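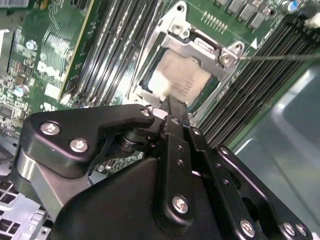 We use cookies to remember your settings and count visits. Accept all | Manage choices

Hirkow Gripper Service Kit, second edition: a review after a summer of use

The box says "everything you need to keep a two-finger linkage gripper running like new." I've bought enough boxes that said something similar to leave this one on the shelf for a while. Then in June the gripper on our board cell started closing a hair to one side, and I needed parts faster than I could get them from the arm dealer, so the kit got opened.

The cell first, so you can judge whether any of what follows applies to you. It's a single arm at our Ashworth shop that works inside open server chassis. It handles boards, memory and processors, in tight quarters, with a lot of things nearby that cost more than the gripper does. The gripper is a parallel-linkage type with black machined plates and hex-socket screws wherever one part meets another. It was fitted by Brendach when they installed the cell, and it came with one printed page of care instructions. The page says to inspect it regularly. It doesn't say what for.

Hirkow sells the kit as a fit for most linkage grippers in this size. You get replacement screws in three lengths, a set of pivot bushings, shim washers, a tube of grease, a tube of threadlocker, a short torque driver with four bits, and an alignment gauge. There's also a wall chart. The price is $80, and the refill pack without the driver and gauge is more than I'd like to pay for a bag of screws.

The screws

They're fine. I measured a handful against the originals and couldn't find a difference worth writing down. The sockets are cleanly cut and the bits seat all the way. My complaint is with the sorting: the two shorter lengths share a compartment, and they're close enough in size that you'll pick the wrong one sooner or later. I did. A screw that's too long in a side plate will go in happily until it meets the link behind it, and then your finger drags through part of its travel and you spend an hour blaming the bushings. I've since moved the long ones to a pill organizer from the drugstore.

The torque driver

I expected to dislike this the most. Cheap preset drivers tend to click wherever they feel like clicking. I checked this one against the calibrated driver from our bench at the start and again at the end of the summer, and it was a little low both times. Low by the same amount, at least, so I can live with it. If you have a decent driver already, use yours.

The handle is too fat for the job, though. On our gripper a couple of the screws sit close together near the base, and getting squarely onto them with the arm parked in its normal service pose wasn't possible. I had to write a second pose with the wrist rolled over. It took ten minutes and I should have had one anyway, but the chart shows somebody doing the whole job with the gripper pointed at the floor, and I'd like to see them try it.

The alignment gauge

Now to the part that sells the kit. It's a slotted plastic block. You close the fingers on it at low force, look at the gap on each side, and add shims until the gaps match. Hirkow's literature claims you can do it without removing the gripper from the arm and without re-teaching anything afterward.

The first half is true. The second half I don't believe, and I'd ask you not to believe it either. After I shimmed ours, the fingertip was visibly straighter and also in a slightly different place. On a cell that moves cartons you'd never notice. Ours brings a narrow finger in beside a processor socket, with the retention bracket on one side and the memory slots on the other, and a small shift at the pivot turns into a bigger one out at the tip. I re-taught the touch-off point and then ran the socket approach at 2 percent speed with my hand on the stop. It would've cleared without the re-teach, probably. I don't run a cell on probably.

So add that to the time. The box promises a full service in under an hour. Mine took most of a morning the first time, with the re-teach and the dry runs counted in, and I don't see it ever getting down to what's printed.

The grease and the threadlocker

The grease is my biggest argument with the kit. It's too thin for pivots that spend half their day over an open board. The chart tells you to pack the bushing until a bead shows and then wipe it. I did that on a test bench setup first, out of general suspicion, and ran it for 100 cycles over a sheet of white paper. There were specks on the paper. They were small, and on a packaging line they wouldn't matter, but I don't want them anywhere near a socket or a row of gold contacts. We went back to the stiffer stuff Brendach left behind, put on with a toothpick and wiped twice, and the same paper test came up clean.

The threadlocker is a medium-strength one and does what it should. It's a small tube. Put it on the screw and not in the hole.

Does the gripper hold its setting?

I kept a log all summer, mostly to catch Hirkow out. After the first service I checked the gap with their gauge at the end of every shift for a couple of weeks, then weekly. The centering stayed put. One side-plate screw backed off slightly early on, and I'm fairly sure I'd skipped the threadlocker on it. Since that was redone it hasn't moved.

I can't tell you the bushings are better than the originals. The originals lasted a long time before they went, and these have only had one summer. The dealer literature from Hirnivgate, who distribute the kit here, talks about a 70 percent longer pivot life. I wrote to ask what it was longer than, and under what load, and got a PDF of the same brochure back. Make of that what you want.

The wall chart

Skip it. It's drawn for a gripper with the pivots on the outside, it has no order of work, and the check intervals are given in months with no mention of cycles. A cell that closes its fingers all day and one that gets switched on for visitors don't need the same schedule. I taped up my own list, which for anyone who wants it goes:

Every shift: wipe the fingers, look at the screw heads for paint-mark drift, close on the gauge once.
Every week: check side play at each pivot by hand with the power off, and look under the plates for grit.
Every service: bushings out, new shims if needed, threadlocker, re-teach the touch-off, slow run over a scrap board before anything real.

The scrap board is the part I'd push hardest. We keep a dead one in a chassis with the processor still seated, and the arm doesn't go near a customer's hardware until it has done its full approach on that.

Who should buy it

If you have one linkage gripper, no torque driver and no gauge, it's a fair buy, and you'll get your money back the first time you avoid waiting on a dealer. Throw out the grease if you work over electronics. If you already own decent tools, I'd get the bushings and shims by themselves, if your distributor will split the pack. Ours wouldn't the first time I asked -- then did when I asked for a return label.

I'll keep using the gauge. I've gone over the slot edges with a fine marker so I can see the gap under the cell light, which Hirkow could have done at the factory for nothing. The next bushing check is due after the winter shutdown and I'll add a note to this page then, whichever way it goes.

Three stars out of five. It'd be four with a different tube of grease.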